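**30 September 2022**

# Troditz releases Rerngate 9, with grasp planning that learns from hand-guided work

Troditz is delighted to announce Rerngate 9, the biggest update yet to its planning software for robot grippers. It's out now, and everyone with a current licence can download it free of charge.

Rerngate takes recordings made with hand-held grippers and turns them into grasp plans that a robot arm can follow. The new version comes with a rebuilt perception module, Feng, which follows both fingertips and the object between them, even when part of the object is hidden. We've wanted this for a long time, and it makes a real difference with small, smooth household things that are easy to squeeze too hard or hold in the wrong spot!

Feng was trained on 3451 recordings, and a further 965 were kept back for testing. The testing set is included in the download, so users can run the same checks on their own machines and compare results with ours.

Other changes in this release:

- Grip width is now plotted on the same timeline as the video
- Recordings from a wrist view and a head view can be lined up in one step
- The planner can try up to 100 grasp points per object (you can set a lower limit)
- Old project files open without converting

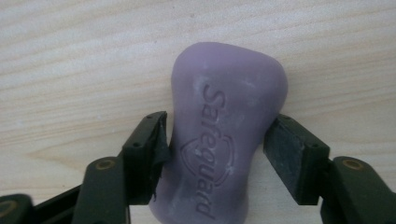
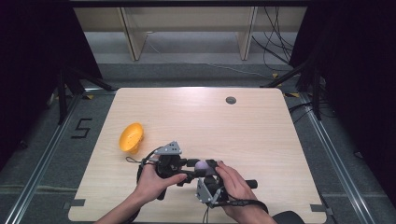
The lining-up tool is the part our testers have been keenest on. It used to mean moving two videos back and forth by hand until they matched, and a long session could eat up most of an afternoon. Rerngate now finds the match from the motion of the gripper and marks any stretch it isn't sure of, so a person can check it.

Our partners at Brastavetti have been using an early build since July, and many of the fixes in the timeline came from their bug reports. Please keep them coming.

Release notes and a short getting-started guide are included with the download.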